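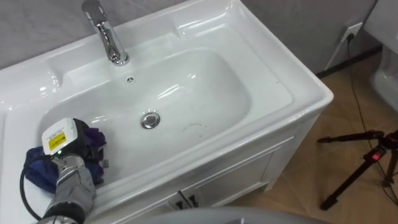
Monday is bathroom day in our house, and has been ever since I gave up on the idea of doing all the cleaning on one heroic Saturday morning. I do it after breakfast with the radio on, and I start with the sink. My mother always started with the tub, on the theory that you should get the worst over with, but I like an easy win before I have to get down on my knees.

A few of you wrote after my May post about the hall closet to ask what I use on the bathroom sink, so I thought I'd put it all in one place. It isn't very scientific, I'm afraid!

First, everything comes off the ledge. Soap, toothbrush cups, the little dish where my rings go, the tube of hand cream that has been nearly finished for months. I used to lift things up and wipe under them one at a time, and all that did was push the soap film from one end to the other. Now it all goes into a plastic tub on the floor and stays there until I'm done.

Then a quick rinse with warm water to get any hair and toothpaste moving, and a squirt of plain dish soap on a damp cloth. A glossy white ceramic sink really doesn't need much more than that most weeks. I go along the back ledge first, behind the faucet, then all the way around the rim, then down the walls of the basin in big lazy circles, and finish on the floor of it, by the drain. The dirty water runs down anyway, so you may as well follow it.

Now, about cloths. I had a long love affair with paper towels and I'm not proud of how many we went through. My neighbor Austra Rimkutė was the one who turned me around (she cleans vacation apartments in the summer and has opinions on everything from mop handles to vinegar). She gave me a couple of old cotton T-shirts cut into squares and told me to use a dark one for the basin and a light one for drying, so they'd never get mixed up in the wash. I've done it her way ever since. Soft, old, washed a hundred times, that's the kind you want. New cloths seem to skate over the water instead of soaking it up.

The marks that drive me crazy are the faint gray ones near the drain. You think the sink is clean, you step to one side, the light changes and there they are. For those I make a paste of baking soda and a little water, dab it on, go and do the mirror, and come back to rub it gently. If that doesn't shift them I leave them until next week and try again. I once went at a mark with the rough side of a kitchen sponge in our old apartment on Uvstead, and the dull patch it left was there until the day we moved out. I still think about that patch.

Please don't forget the overflow hole. I clean mine with a cotton swab dipped in soapy water, and then pour a cup of warm water slowly down it. The first time I did this, after 3 years of living here, I had to sit on the edge of the tub for a minute.

The drain stopper gets a turn with an old toothbrush right where the metal meets the ceramic. Then the faucet, and this is my favorite part. Chrome asks so little of you. Wipe it with the soapy cloth, rinse, and dry it straight away with the light cloth, going up the body and over the handle and then underneath the spout where the drips hang. It comes up like a mirror and the whole room looks better for it, even if the towels are a disgrace.

Both cloths go straight in the laundry, never back on the rim to dry. I've found too many sour-smelling ones that way. Next week I want to tackle the shower curtain, which I have been avoiding, so if you have a good method for the bottom hem, do leave me a comment.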